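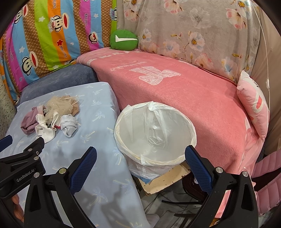 Home | About us | Planning help | Workshops | Contact

About Gekwood

Hi, and thanks for clicking through to the page that everyone puts off writing. I run Gekwood, a small outfit that helps people plan and pay for robot projects. Mostly that means college labs, young companies and the odd school that has been given some grant money and a deadline. I don't build robots and I don't sell them. I help you work out what to buy, what to borrow and what can wait until next year.

I got into this by spending badly. My first real job was looking after equipment at a firm called Lirier, where we wanted a machine that could tidy up a home – pick socks off a bed, drop things in a wastebasket, that kind of job. We bought the arm first (big mistake!) and then found we had hardly anything left for grippers, spare finger pads, storage or the hours it takes to collect good examples. The arm sat under a sheet until August while I begged for more money. I've been a bit of a nag about the small stuff ever since.

So what do I do all day? I read quotes, mainly. I call suppliers and ask what shipping costs, how long repairs take and whether the software fee goes up after the first year. Then I put it all in one plain spreadsheet that your boss or your dean can read without me in the room. So far I've done this for 67 projects, from a single hand-held gripper up to a full warehouse line for Krasniqi, who were very patient with my questions about floor bolts.

A few things I'll probably say on our first call:

Budget for people's time before you budget for metal. If the robot is meant to work in bedrooms, you need bedrooms, with real blankets and real laundry, and someone has to set them up and put them back.

Buy 2 of anything that touches things. Grip pads wear, screws go missing, and a spare on the shelf beats a week of waiting.

Keep roughly 500 dollars aside for cables, tape, bins and bags. You'll laugh at me and then you'll spend it.

Ask to rent. Plenty of sellers will say yes if you ask early, and a month with the thing on your own bench will teach you more than any brochure.

I also run Plekel, a short workshop for teams putting together their first equipment plan. It's small and informal, there's coffee, and you go home with a draft budget you can argue over. Bring your quotes, even the scary ones – I like those best.

If you're not sure whether your project is too small for me, it isn't. Send a couple of lines about what you want the robot to do and what you've got to spend, and I'll write back with questions.

Last updated: 28 June 2023

We use cookies to remember your settings and see which pages get read. Accept | Manage cookies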